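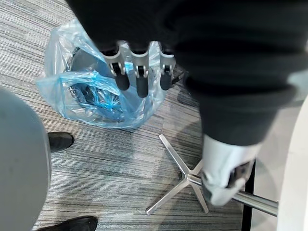 October, getting on for 7 p.m.

Third go at the chair base today and the arm quit on us again. Same fault as before. It had hold of the chrome column and the star base, fine, and then the force reading jumped and the whole thing locked up with the gripper shut. Yanling hit the stop anyway, out of habit. Good habit.

The Arkier people say this is a "protective hold" and we should be pleased with it. I'm less pleased. A hold that won't let go until you restart the controller is a fault with a nicer name. The restart takes 18 minutes if it comes back the first time, and today it did not come back the first time.

Went through the log after lunch. 100 attempts since we moved the job onto the carpet, 15 lockups, and 7 of those with someone standing close enough to touch the part. The summary sent to Cloltmont counts them all as "completed with pause." I asked Sieglinde Teuber who picked that wording and she said it was the software's default. Maybe so. Somebody still left it in.

My own guess is the wrist sensor drifting when the column gets pulled sideways. Yanling thinks it's the cable. We could both be wrong – the last two fixes were sure things too, and I wrote as much in here each time.

Told Sieglinde I want feet well back from the base before anyone presses start, mine included, and no casters going on until we've had a full day without a lockup. She said Saltedbridge won't like the delay. They can come and hold the other end, then.

New cable supposed to arrive in the morning. Need to find the long hex key.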